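4.2 Evaluation of the Grakine Pickup Kit

The Grakine kit is sold by Danzer as a complete package for household pickup work. It includes a two-finger gripper, a wrist camera, a mounting plate and a license for the Trusia control software. We reviewed the kit as delivered, with the vendor's default settings, and made no changes to the fingers or to the grasp planner. All trials were carried out at the Kumemwood test apartment, where the arm worked directly on the floor.

Small cylindrical items were treated as a separate class. They roll when touched off center, and a shiny casing can confuse the edge detector on which the planner depends. The class contributed 280 of the 1,628 attempts in the full trial set. For each attempt the software was required to choose one target, align the fingers across its long axis and close at the default speed. Figure 3 gives the wrist camera view with a battery lying between the open fingers and a second one farther off to the right.
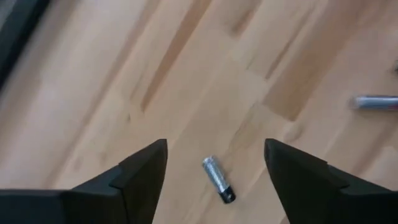 Figure 3. Wrist camera view during battery pickup on a wooden floor.

Annapurna Raju, commenting on an earlier draft, objected that the default closing speed suits blocks and boxes better than anything round, and that a buyer would be right to expect a slower preset in the package. She also asked that the cost of such tuning be counted against the kit. We accept the first point. The second lies outside this review, as the price of support hours varies by contract.

Trusia writes a log entry for each attempt, but the entry does not separate a missed grasp from an item dropped during the lift. Danish Warraich therefore labeled 1,083 attempts by hand from the recorded video -- a slow process that the vendor's export tool does little to shorten. Danzer has stated that a revised log format will be released in June. The labels used in Section 4.3 are those made by hand, and attempts without a label are left out of the comparison.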